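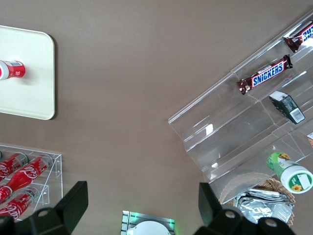

Periphyton and nutrient work, laboratory notebook
Entry of 10/28/23

Purpose of entry

To record the state of the attached-algae samples from the Flevier reservoir, the changes made to the chlorophyll procedure, and the matters left open before the winter break in fieldwork. Readings are held in the project folder under the station name and are not copied out in full.

Samples received

Ten stone scrapings came in from the north shore of Flevier, with six from the outflow channel at Imo. The Flevier set was complete and correctly labelled. One Imo bottle had lost part of its label; the station could be read but the depth could not. It has been entered as Imo, depth unknown, and is to be left out of any comparison by depth. It may still be used for the species list.

All bottles were kept dark and cold from collection to filtering. The filters were folded, wrapped in foil and placed in the lower drawer of the freezer, left side. Colleagues are asked not to move them to the upper drawer, where the seal on the door is poor.

Species under the microscope

Diatoms made up most of the material on the Flevier stones, chiefly stalked forms, with short tufts of green filaments among them. The Imo stones carried a thicker green mat and a good deal of trapped silt. Identification of the filaments has been taken to genus only. Several pieces showed few branches and might be placed in more than one group at this stage of growth, and the entry in the list has been marked as provisional.

A blue-green film was present on two of the Imo stones. It was thin and came away with the first scrape. No attempt was made to measure it separately.

Chlorophyll procedure

The extraction time has been extended to a full night in the cold. The shorter extraction left visible green on the thicker filters from Imo, and a second rinse of the same filters gave a further reading well above the blank. The earlier Imo results in this notebook should therefore be treated as low. The Flevier results are less affected, the filters being thinner, but the same wording has been added beside them.

Tubes were spun at 4000 revolutions per minute for 5 minutes. Shorter runs left a slight cloudiness in the silty samples. The blank was read at the start and again at the end of the run and had not moved.

The scraped area of each stone was measured by the foil method. Foil weights for the rounder stones vary more than is comfortable between one person and the next — the edge of the growth is a matter of judgement — and it would be sensible for a single member of staff to do the whole set.

Phosphorus

Water samples from both sites have been sent to Bashir for total phosphorus. Dissolved phosphorus is being measured in house. The low standard was remade after the first curve failed to pass near the origin, and the second curve was accepted. The old standard has been discarded.

Temperature loggers

The Ditix logger from Imo was downloaded without difficulty. The one at Flevier shows a gap, and the record after the gap appears to be offset from the record before it. Until both loggers have been checked side by side in the water bath, no figure should be drawn from the Flevier series.

Outstanding

Repeat the extraction on the spare Imo filters, overnight.
Check both loggers in the water bath.
Enter the phosphorus results when returned by Bashir.
Order glass-fibre filters. The present box will not last until January.
Ask the Flevier site office whether the water level was lowered before collection. The upper stones had a bleached margin, and if they had been exposed to the air the north shore values cannot be set against those from the summer.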